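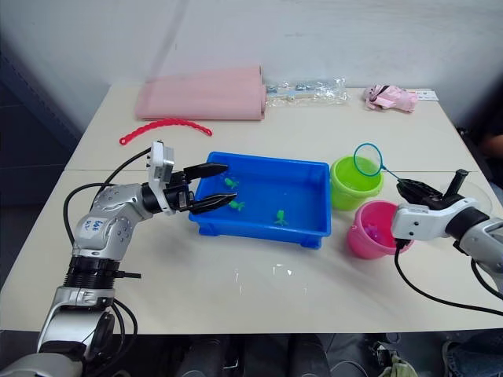
白い天板のテーブルと青いトレー

2020年3月17日　文：マルタ・クズメンコ（Marta Kuzmenko）

トゥルルネン（Trurnen）の町の共同作業場「ルーセ（Lūse）」が、9月から利用料金の決め方を変えることになりました。今までは月ごとの会費だけでしたが、新しい制度では、使った時間に合わせて払う方法も選べます。

ルーセは、古い織物工場の二階を直して開いた場所です。家具の修理をする人、陶器を作る人、小さな会社を始めたばかりの人などが、同じ階で机を分けて使っています。現在の会員は52人です。運営会社のステキク（Stekik）によると、昨年一年間の利用は合わせて2,974回で、そのうち多くが平日の夕方に集中していました。

「月に一度か二度しか来ない会員から、会費が少し高いという意見を前からもらっていました」と、ステキクの担当者は話しています。「一方で、毎日来る人には今の会費のほうが便利です。どちらかをやめることは考えませんでした。」

新しい料金では、時間払いを選んだ人は一時間ごとに4ユーロを払います。材料を置く棚は、時間払いの人は別に申し込む必要があります。月ごとの会費の金額は変わりません。現在の会員は、何も手続きをしなければ、そのまま月払いが続きます。

予約の方法も新しくなります。入口の紙の表に名前を書くやり方は夏で終わり、その後は「ストゥルケクス（Sturkex）」という予約システムを使います。電話での予約も残りますが、受付は午前中だけです。予約を取り消す場合は、前の日の夕方までに連絡しなければなりません。

会員の意見は一つではありません。椅子の張り替えをしている女性は、時間払いに変えるつもりだと言いました。「冬は仕事が少ないですから、助かります。」しかし、長く月払いで使っている男性は、夕方がもっと混むことを心配しています。特に大きい作業台は今でもなかなか空かないので、時間払いの人には昼間を安くしたらどうか、という提案を運営側に出したそうです。ステキクはこの提案について、秋の利用の様子を見てから返事をするとしています。

床の修理も夏の間に行われる予定です。窓側の9つの席は、工事の間、使えなくなります。工事の日程はまだ決まっておらず、決まり次第、入口の掲示板と会員へのメールで知らせるということです。

新しい料金表は、ルーセの受付で受け取ることができます。

このサイトでは、使いやすさの向上のためにクッキーを使用しています。閲覧を続けると、使用に同意したことになります。［同意する］［設定を変える］

お問い合わせ ｜ © 2020 トゥルルネン地域ニュース ｜ ページの先頭へ戻る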